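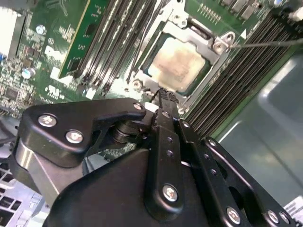

Zurnuvon thermal compound, 4 g syringe: long-term review

I bought two syringes in June to replace an ageing tube of Tusum grease that had separated at the nozzle. One went into my own desktop, the other to Gitau Simiyu, who repasted a Stimley small-form-factor machine that idles hot in summer. These notes cover both.

Packaging and contents. Resealable foil pouch, syringe, push-on cap, plastic spreader and one alcohol wipe. The wipe is undersized for a full clean of the processor lid and cooler base. Use isopropyl and lint-free cloth.

Consistency. Thicker than the Tusum product and noticeably thicker than Montoya's standard paste. At a room temperature in the low teens it resists the plunger and comes out in a short curl that lifts with the nozzle. Ten minutes in a shirt pocket fixes this. The spreader is too flexible to be much use on a compound this stiff — I went back to a centre dot with a line either side and let mounting pressure do the work.

Results. My test is a sustained all-core load with the fans locked at 800 rpm, logged until the reading flattens. The old grease settled at 80 degrees. Zurnuvon settled four degrees lower on the first run and gained another degree over the following week. Fresh Montoya, tested on the same cooler with the same screws and the same fan speed, matched it within the error of the sensor. Gitau saw a smaller change, which he puts down to the Stimley's thin heatsink. I agree.

Ageing. The desktop has now logged 1,000 hours under the same mounting. Load temperature has not moved. I pulled the cooler at the end to check for pump-out and found even coverage, slightly dry at one corner. Removal needed a firm twist. On a socket that leaves the processor exposed to pulling forces, warm the machine up first.

Clean-up. Slow. The grey residue smears before it lifts, and took three passes. Ruwan Dissanayake suggested citrus cleaner ahead of the isopropyl, and that cut it to two.

Storage. The cap is the weak point. Mine loosened in the drawer and the first few millimetres of paste had hardened.

Performance is equal to Montoya, application is worse, and longevity looks good so far. Worth buying if it is the cheaper of the two on the day.

Updated Dec 25, 2024 with the ageing results.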